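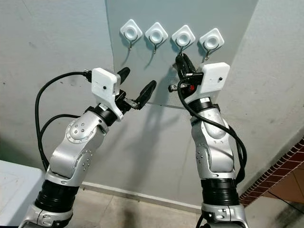 4.2 Surfaces and small fittings

Claims that adhesive hooks free up table space deserve some doubt. Four hooks in a row (Figure 5) hold very little, and the Forkbridge survey never asked what had been hung on them.

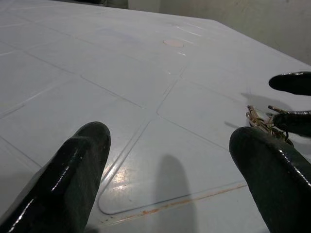
Grooved plastic tops are sold as easy to clean – we are not convinced. A rust-colored stain can follow a groove. 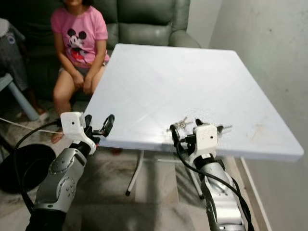 Scuffs and brownish smudges also mark plain white tops, so the Frota rating, based on 42 tables, may say little about molding.

Figure 5. Wall hooks and tabletops.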